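4.2 Small collectables and the boxes they are kept with

Figure 3. A small figurine with a tile-shaped tag marked 萬, and an open red box holding a foil packet of meat snack. Dining table, Detthorpe. 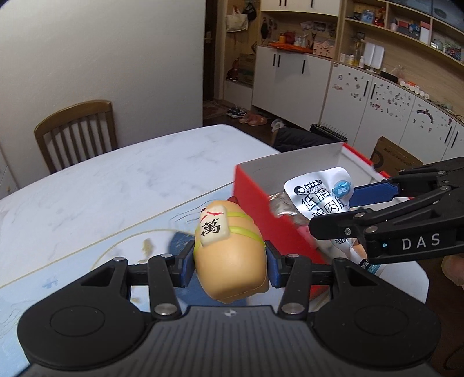
Refilwe Chauke, reading a draft of this section, objected that we had treated packaging as if it were all one thing. A gift box, she wrote in the margin, is kept for years and a carton is kept until the next recycling day, and any count that puts them together will tell us very little about how people store what they like. We have taken her point and recoded the material, and the figures below follow the new scheme.

The 14 households in the Detthorpe group gave us 683 entries in all. Each entry is one object or one set of objects that a resident named during the home visit as being "out", meaning on a shelf, a table or a worktop and in view from the middle of the room. Of these, 60 were figurines or toys owned by an adult. Most were kept in the kitchen or dining area, which we had not expected from the Nirnenholm pilot, where such things were nearly always in bedrooms.

The home in Figure 3 is typical of the group in its layout. The table stands close to the kitchen units, and the open wooden shelves over the worktop hold figurines and toys next to jars and boxes. Residents in this sort of room seldom drew a line between food storage and display. When asked where a new figurine would go, they tended to point at a shelf that already had food on it. The lower cabinets carry scattered stickers, and we recorded these as display too, following Magaña.

Boxes were harder to code. A rigid box with a lid, such as the red one on the table, was often put to a second use. Ten households had at least one holding something other than its first contents - snacks, sewing things, batteries, receipts. We did not try to work out what each box had first been sold with unless the resident told us. Plain cardboard was coded apart, under "passing through", and left out of Table 5.

Two problems remain. The first is that residents tidied before visits, and shelves were probably fuller than usual while tables were barer. Visits on a Saturday seemed to suffer less from this, though we have too few to test it. The second is the tag or charm attached to a figurine. Evaristo Maldonado coded these as part of the figurine and Pavithra Kamath coded them as separate objects, and the difference was only found in November. The entries have been corrected to the first method. Section 4.3 turns to the shelves themselves and to the order in which things are placed on them.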